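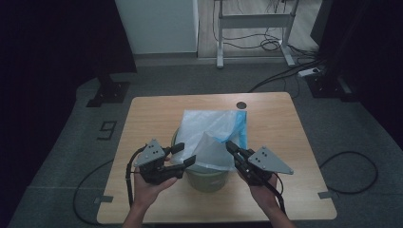 Molville Building, second floor
Shared rooms walk-round, July
Checked by: Evander Tennant
Comments read and answered by: Heather Geddes, where marked HG

Scoring: OK, Fix, or Query. I have used Query more than last time. The Kerkside form has a fourth score, "OK with effort," and I have left it out because I don't know what it means and neither did the person who sent me the form.

1. Floor clear of trip hazards
Score: OK
Gray carpet, lying flat where I walked on it. The form asks whether the carpet is "secure." I pushed at it with my foot in several spots and it stayed where it was. I did not lift any furniture, so I can't speak for what goes on underneath.

2. Carpet free of stains
Score: Query
There is a darker patch by the door that was put down in the last report as "treated." Treated with what? It looks the same to me. If we paid for that I would like to see the receipt.
HG: We did pay. I'll look for it.

3. Table stable, no sharp edges
Score: OK
Rounded corners, no splinters found. I leaned on each corner in turn and got no rocking. The sales sheet from Dusel says this table will take 80 kilos, spread evenly. I have never seen anyone spread themselves evenly on a table, so the advice is still not to sit on it.

4. Cable opening in tabletop
Score: Query
One small round hole near a far corner. The form wants to know if the opening is "in use and managed." I'd like the question split in two. A pen will go down there, and so will a paper clip, and I would sooner have a cap fitted than a sign about it. Caps are cheap.
HG: Agreed on the cap. No sign.

5. Waste bin present and right size
Score: OK
Small olive-green bin, just off the edge of the table. Size is fine for paper and wrappers. It is not fine for lunch, whatever the MacAulay people told us when they did the waste survey. Their figure was that 75 percent of what goes in these bins is dry paper. They looked at ten o'clock in the morning.

6. Liner fitted
Score: Fix
My complaint here is with the liners we buy, which are far too large for the bins we own. You get a great heap of spare plastic standing up above the rim, and people can't tell if the bin is full or just badly dressed. Folding the extra down over the outside helps for a day. A smaller liner would help for good.
HG: We have a case of 500 of the big ones. Can we use those up first?
ET: We can, but not in this room, please. The kitchen bin takes them.

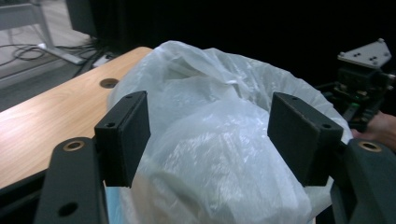 7. Liner changed before it is overfull
Score: Query
The cleaning sheet says daily. I have my doubts, mainly on account of the initials for the whole month being in the same pen and at the same slant. I'm not accusing anyone. I am asking that the sheet be filled in on the day, or taken off the wall.

Points for whoever does the change:
– Pull the drawstring closed before lifting the bag, and lift by the string.
– Do not press the contents down with a bare hand. We had a broken mug in one of these in the spring.
– Tie it off and take it to the back store. Leaving it beside the bin does not count as a change.
– Put the new liner in straight away. A spare kept flat under the old one is fine.

8. Drawstrings hold under load
Score: Query
The box says "100% tear proof." I filled one with old catalogs and carried it down the hall, and it held. I then did the same with a second one and the string pulled through at the seam before I got to the stairs. One out of two is not what I would print on a box. 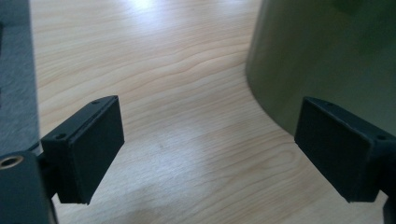 9. Table surface clean and fit for use
Score: OK, with a comment
I was ready to mark this one down. The complaint we had was that the tabletop was "ruined," with talk of a replacement from Dusel and a price attached. I went over it with a damp cloth and then a dry one and could not find the ruin. There is plenty of bare wood to see in the middle of that table, light in color, and I would want somebody to come and put a finger on the damage before we spend a cent. If it was a coffee ring, it has gone. If it was a scratch, it is a very shy one.
HG: The complaint came by email with no picture. I've asked for one.

10. Cleaning products suited to surface
Score: Fix
The spray in the cupboard is for glass. It says so on the front. Please get a plain surface cleaner and keep the glass spray for the windows.

11. Previous actions closed
Score: Query
The last report lists all of them as closed. Item 2 and item 7 were both on it. I have reopened them.

To do: cap for the table opening (HG), smaller liners on the next order (HG), surface cleaner (ET), receipt for the carpet treatment (HG), new cleaning sheet (ET to draft).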